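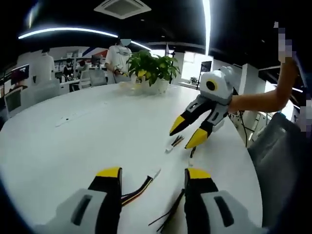

*Reading time: 4 minutes*

The first thing I learned about compressed air is that you pay for it twice. You pay to make it, and then you pay again when it dribbles out of a cracked hose behind a machine that hasn't run since December.

I'd gone to the Kongkaew plant in Drimville to write about something else (palletizers, if you must know, and I still owe my editor that story). But Yogesh Goel, who runs maintenance, met me at the gate wearing headphones the size of grapefruit halves and carrying a thing that looked like a hair dryer. "We're doing leaks today," he said. "You want to come?" Well, of course I wanted to come!

Kongkaew makes sauces. Fish sauce, chili sauce, a sweet one in a squeeze bottle that my kids put on everything. Nearly all of the filling line runs on air: the cylinders that lift the bottles, the grabbers that drop them in cartons, the valves, the blow-off nozzles that dry the caps before the labels go on. It all comes from one 100 horsepower Pleker screw compressor in a brick room out back, with an older one next to it as a spare. The trouble was that the spare had been running too. Every afternoon, for months, the pressure at the far end of the line would sag, somebody would start the old compressor, and the electric bill would climb a little more.

The sales rep's answer was a bigger compressor. Yogesh had the quote in his desk drawer. He wanted to walk the pipe before he signed it.

So we walked the pipe, all 1,013 feet of main header and then the drops, which is the part that takes the time. The hair dryer was a Bruten ultrasonic detector. A leak makes a hiss way up above what you and I can hear, and the detector brings it down to where you can. You sweep it along slowly, and when you get near a bad fitting it sounds like bacon. I got to try it, and I can report that I was terrible. I kept finding the same blow-off nozzle, the one that's supposed to blow, and calling everybody over.

Wiroj Inthanon was doing the tagging. He's been on the filling line longer than the filling line has been in that building, and he mostly didn't need the detector. He'd put a hand behind a regulator, wait a second, and hang a tag on it. Then Yogesh would swing around with the headphones on and nod. This happened over and over, and I don't think either of them thought it was funny, but I was having a great time.

Most of what they found was small and boring. Quick couplers were the worst, the push-on kind you get on shop hoses. Then filter bowls with tired O-rings, then thread sealant that had given up, then plastic tubing that somebody had cut with side cutters instead of a proper tube cutter. (An angled cut doesn't seat square in the fitting. Wiroj has strong feelings on this and has hidden the side cutters.) And there were drains -- two of the timer drains on the dryers were stuck open a crack and had been blowing good air onto the floor.

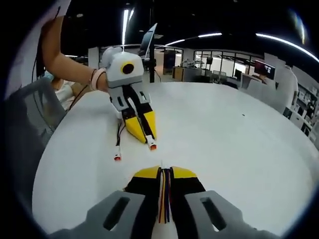 *Cables and small connectors on a round white table.*

By the end of the shift they had hung 91 tags. I wrote that number down and underlined it. I'd have guessed a dozen for a clean, well-kept plant like that one, and it is well kept. You could eat off the floor, though you'd smell like anchovies after.

The fixing took longer than the finding. They started with the ones that needed only a wrench and saved anything that meant shutting off a header for the weekend crew. The couplers got swapped for a locking type. The timer drains came out and zero-loss drains went in, which open when there's water and stay shut when there isn't. And they put a ball valve on the branch feeding the old carton machine, the one that had been sitting idle, with its own handful of leaks going day and night.

Then Yogesh did the thing I liked best. He turned the pressure down. The header had been creeping up over the years, a little at a time, whenever an operator complained about a slow cylinder. With the leaks closed he took it down 10 psi in small steps, waiting a full shift between each one and asking the operators how things felt. Only one machine objected, and it had a clogged filter.

I called him on April 21, 1999, to check my facts. The spare compressor is a spare again, and the quote is still in the drawer. He's not throwing it out, he says, in case they add a second line. He also told me they've done another walk and found new leaks, a fair number of them, mostly couplers again. That's how it goes with air. Hoses get dragged, fittings shake loose, people are in a hurry.

If you'd like to try this at your place and don't have a detector, start with a quiet evening. Leave the compressor on with everything else shut off, and time how long it runs loaded and how long it rests. If nothing is using air, it shouldn't have much to do. Then get a squirt bottle of soapy water and go looking behind the regulators. Bring a pocketful of tags, more than you think, and a pencil that writes on oily cardboard. I ran out before lunch and had to borrow Wiroj's.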